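News > Helldale Kitchen > October

The round table is in, and we love it

October 19, 2025

If you've come through the side door at 304 Grgić Street lately you'll have seen it already. We have a proper table! The old trestles have gone to the shed and in their place is a big round white one, a Poltholm, bought secondhand from an office that was moving out of Nemness. It came in through the double doors on its edge, rolled along like an enormous cheese, and it's changed the way we use the room more than any of us expected.

For anyone who hasn't been to a kitchen session, we meet to sort what's been dropped off, work out what should be cooked that night and what can wait, and pack the rest for people to take home. On the trestles this always turned into a long line, with the person at the far end passing things back over everyone's heads. Now you lean in. You can reach the middle from most sides (if you have the arms for it), everyone can see everything, and the talk goes across the table as well as along it. We sat down for a cuppa afterwards and got seven people around it without touching elbows, eight if Irja Rautiainen's bag goes on the floor.

The walls got a fresh coat of white before the table arrived, so the colour in the room comes from the food and whatever people are wearing. We've also decided to leave the long white ledge on the wall alone. There was talk of hooks, then talk of plants, then a fairly lively discussion about spice jars. For now it's staying as it is until we've had a month or two to see what we miss.
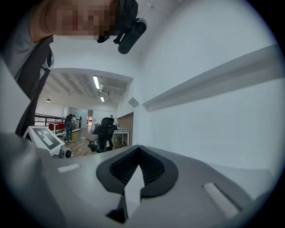

What goes in the middle

We've started a little habit with the new table, and it's turning out to be my favourite part of the evening. Before anything gets packed away, one item goes in the centre and we all have to come up with something to cook with it. No phones, no cookbooks, just whatever's in your head. You get a few goes each and then it's on to the next.

Tins of chickpeas are too easy, so they've been banned. A jar of pickled beets lasted ages. Somebody put down a single turnip and we ended up with three soups and a very convincing case for turnip chips. You find out a lot about how people were fed as kids, too. Half of us would boil anything until it gave in, and the other half reach for the frying pan before they've looked at what they're holding.

The best ones are the bags of half-prepared veg and grains, the things that have been chopped or crumbled into small bits before they ever got to us. They look like nothing much on the table. A clear packet, a bit crumpled, pale stuff inside that could be rice and could be cauliflower, a round blue label down in the corner. But there's dinner in a packet like that, and quickly! Fried rice was the first answer, naturally, and it's a good one whichever of the two you've got, as long as the pan is hot and you don't crowd it. Then came fritters with an egg and whatever cheese is going, then stuffed capsicums, then a sort of pilaf with currants that I've since made at home twice.

A tip from all that frying: if it is cauliflower, cook it plain for a few minutes first and let the steam go before you add oil or soy. If it's cooked rice, straight from the fridge is better than warm. Break up the lumps with your fingers while it's still in the bag and you'll save yourself a lot of poking later.

We keep some folded white paper on the table as well, near the edge. It gets used for jotting, for wiping, for putting a drippy spoon on, and once for a drawing of a turnip with a moustache. 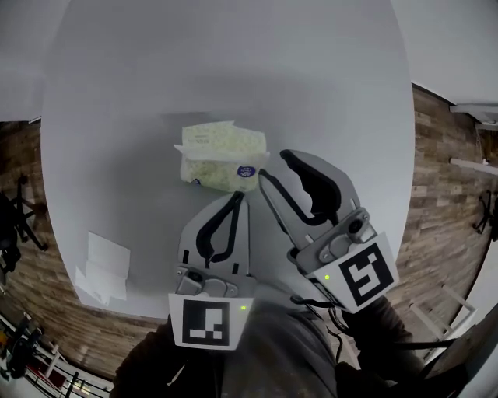

Saimi Harju wrote in after our last note to say that we'd all missed the obvious one, which is to stir crumbled cauliflower into porridge oats, savoury, with butter and plenty of black pepper and a soft egg on top. She says her household has it at least once a week from November on, that the oats do the thickening and the cauliflower keeps it from turning to glue, and that anybody who pulls a face should be made to try it before they're allowed an opinion. She also asked if we'd thought about a turntable for the middle of the new table, because a round table without one is "half a table".

I've made the oats, Saimi. I pulled the face first and then I had seconds. Use less water than you think, go heavy on the pepper, and put the cauliflower in from the start so it has time to soften.

On the turntable, yes please. We'd love one if you've got one sitting in a cupboard – wood, glass, whatever, as long as it spins and can be wiped down. It should leave enough room around the outside for elbows and mugs.

Coming along

Sessions carry on as usual and new faces are very welcome. Use the side door, hang your coat in the hallway and find a gap at the table. If you have something odd in the pantry you've never known what to do with, bring it with you and we'll put it in the middle. Chickpeas are still banned.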